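A Plain Rod Against Three Grippers

At the Girdale laboratory, the most capable tool on the shelf is seldom the first one fitted to the arm. The bench group there, led by Tyyne Manninen, has spent much of the past year comparing ways for a robot to move small objects across a flat surface, and its findings have drawn interest from firms that had assumed the matter was settled in favor of fingers.

The comparison began in June with a request from Jaltach, a packaging supplier that wished to know which end tool it should specify for a new sorting cell. The supplier expected a report on two-finger grippers. It received one, but the report came with an additional chapter on a tool that cannot grip at all: a straight rod with a rounded tip, used only to push.

"We included it as a baseline," Manninen says. "One needs something simple at the bottom of the table so that the other results can be read against it. Then the rod declined to stay at the bottom."

The tools under test

Four end tools were entered in the trials. The first was the Emum, a parallel gripper with two flat fingers and a short stroke. The second was a wider gripper of the laboratory's own design, fitted with soft pads. The third was a suction cup. The fourth was the rod, which has no moving parts and needs neither air nor power.

All four were given the same duties. Small blocks were to be brought together by color, separated, lined up in a row or moved to a named part of the board. Each tool was run for 200 episodes, and every episode was stopped at 30 seconds whether or not the blocks had arrived. A person reset the blocks between episodes, and the starting positions were drawn from a printed list to keep the resets fair across tools.

The block shapes were selected to be troublesome in different ways. A cube pushed at the center of one face travels fairly straight, while the same cube pushed near a corner will turn. A cylinder standing on end offers a curved side to the tool and slips away to the left or right if the contact is slightly wrong. Stars and hearts have hollows in which a tip can settle, and this can be a help or a hindrance depending on the direction of travel.

Contact between neighboring blocks matters more than the outline of any single one. When the rod comes to rest beside the red cylinder, for instance, the yellow hexagon is close at hand, and the red star and yellow heart continue the chain beyond it. A push intended for one block may well be felt by the next. A finger gripper faces a different difficulty in the same spot, as it must find room for a finger on each side before it can close.

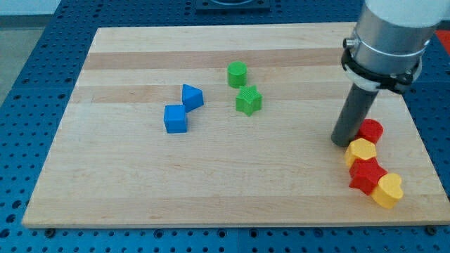
What the results showed

On isolated blocks the Emum was the clear leader. It lifted each block, carried it and set it down with little drift, and its placement error was the smallest of the four. The suction cup was nearly as good on the shapes with broad flat tops and noticeably weaker on the stars.

The order changed once blocks were touching. The Emum lost time looking for a clear approach, and its fingers often disturbed the neighbors on the way down. The padded gripper, being wider, suffered more. The rod kept to the board, nudged the group apart and went on with its work. It was never the most exact tool, but it completed more of the crowded episodes than either gripper.

Cost of upkeep was recorded as well. Over the full program the laboratory logged 867 stoppages, and only 7 of them were charged to the rod. Most of those concerned a loose mount. The grippers accounted for the greater part of the remainder, chiefly through worn pads and missed closing signals.

Control is the harder half

Manninen is careful to state the limits of the finding. A rod is easy to build and difficult to direct. A gripper that has closed on a block holds it until told otherwise, whereas a pushed block must be watched throughout the motion and corrected as it strays. The laboratory's first controller, a fixed set of planned strokes, performed poorly with the rod and was withdrawn after a single Sunday of trials.

Its replacement, named Pelkonen, takes in a fresh camera view several times each second and selects a short motion in response. Under Pelkonen the rod's results improved sharply. The grippers gained very little, as they had been served well enough by the older planner. Readers of the report are therefore advised to treat tool and controller as a single purchase.

Camera placement received its own short study. A view from directly overhead gave the cleanest positions but lost sight of the tip beneath the arm. A lower, angled view kept the tip in sight more often, though the rod could still cover part of the block beside it. The laboratory settled on the angled view and accepted a small loss of precision at the far edge of the board.

Jaltach has since ordered the Emum for its sorting cell, where items arrive singly and well spaced. It has also asked for a rod to be fitted at the infeed, where they do not. Trials of that arrangement are under way at Girdale, and the bench group is now testing rods of two further diameters.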